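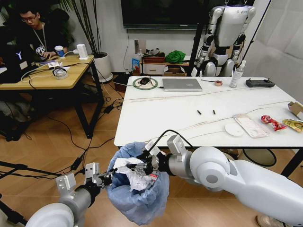 ## 4.3 Remplacement des piles du capteur Temach 685

Rév. 7/17/24, Wistorholm

La procédure s'applique aux capteurs d'ambiance raccordés à une centrale Valentini. Prévoir 10 minutes par appareil.

1. Dans le menu **Maintenance**, suspendre les alarmes de la zone.
2. Décrocher le capteur de son socle en le poussant vers le haut.
3. Dévisser la trappe arrière et retirer les deux piles.

> **Attention :** ne pas utiliser de piles rechargeables. La mesure de tension serait faussée. 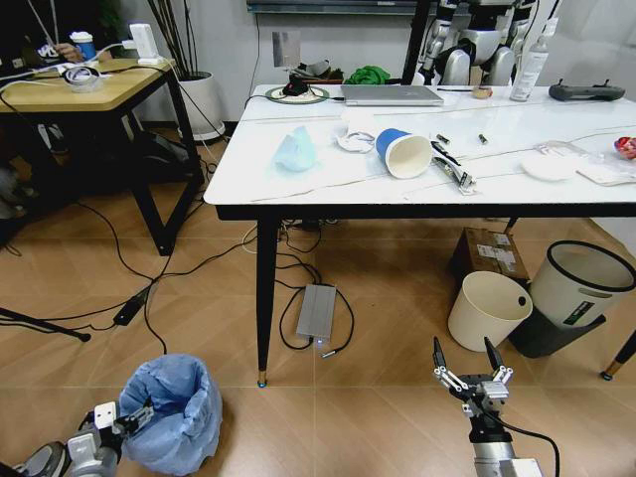
Le capteur conserve ses réglages 400 secondes sans alimentation ; passé ce délai, l'appairage est à refaire (voir 4.5). Préparer les piles neuves avant d'ouvrir la trappe. Les poser séparément, comme les deux petites piles cylindriques à côté de l'outil à poignées noires, sans contact entre les bornes. Contrôler l'état des lamelles et les essuyer à sec en cas de dépôt.

4. Insérer les piles en respectant la polarité gravée au fond du logement.
5. Refermer la trappe sans forcer sur la vis.
6. Maintenir la touche **TEST** enfoncée jusqu'au clignotement vert.

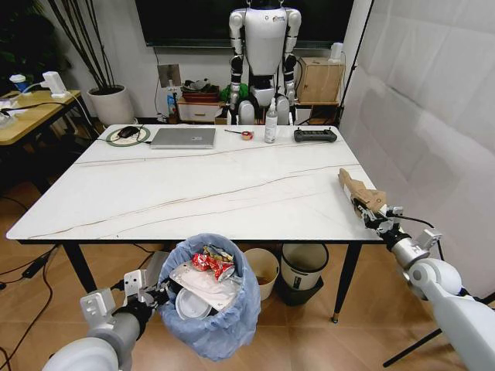 7. Replacer le capteur sur son socle et réactiver les alarmes.

**Remarque :** si le code 733 s'affiche sur la centrale, la pile est détectée mais sa tension est insuffisante. Reprendre à l'étape 3 avec un autre jeu.

Les piles usagées sont à déposer dans un point de collecte. Référence du joint de trappe : Lullbridge, série 10.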